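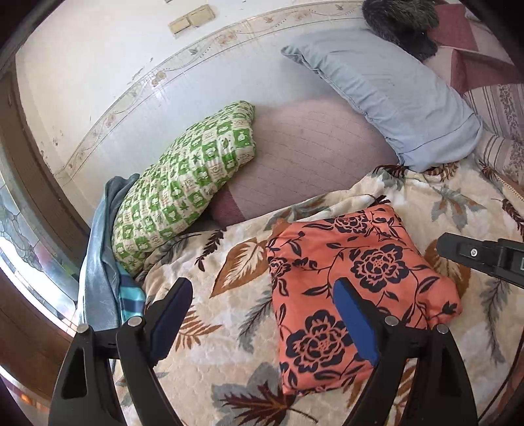 Navy blossoms on coral, set down on a quilted blanket of rust, gray and maroon leaves.

Print on Print: The Case for a Bed That Clashes a Little

Somewhere along the way a lot of us got talked into plain white bedding. I slept under it for 12 years and I can't say I ever looked at it once. Then last May I stayed in a guest room in Rurkia where the bed had leaves all over it, big ones, and a floral cushion on top of the leaves, and I lay there in the morning with my coffee going cold, just looking!

So this fall I've been pulling everything out of the linen closet and trying it together, and I am having a wonderful time.

Start with the blanket

The blanket does most of the work, and a large print is much easier to live with than a small one. Fern, maple shapes, long feathery fronds, whatever you like, so long as there is plenty of cream or beige between them for the eye to rest on. Quilting helps too. The stitching breaks up the surface and makes even a flat color look soft and a bit lived in.

Look at the leaves above and you'll find rust brown, orange-brown, a dark maroon, a couple of grays. It's a whole October walk, and any one of those colors could be picked up somewhere else on the bed. Fold the upper edge back, too, so the pattern turns over on itself (my favorite part of making the bed, and it takes seven seconds).

Then the loud one

Now for the coral. A warm orange pink has no business sitting next to gray leaves and yet it sings. I think the navy is what holds it down. Dark flowers on a bright ground read almost like ink drawings, and the stems and leaves in the print are cousins to the foliage underneath, so the two patterns seem to know each other.

One bright piece is plenty. I tried three at home, including a striped bolster from Korska that I love dearly, and the bed looked like a yard sale. The bolster now lives on the armchair.

Leave the creases alone

Please don't iron your cushion covers. A corner that bulges and a wrinkle across a flower look friendly, and they tell a guest it's fine to lean back. Pillows can pile up behind in whatever order they land. My own stack came from all over, two from the Daher market and the rest from my aunt's attic, and not a single pair matches.

If your walls are off-white, you're set. All that pattern wants a quiet wall behind it. Mine are painted a shade Zivside calls Oat Milk, which I chose for the name and kept for the way it looks at breakfast time.

Next on my list is a throw for the foot of the bed, maroon if I can find it, with fringe.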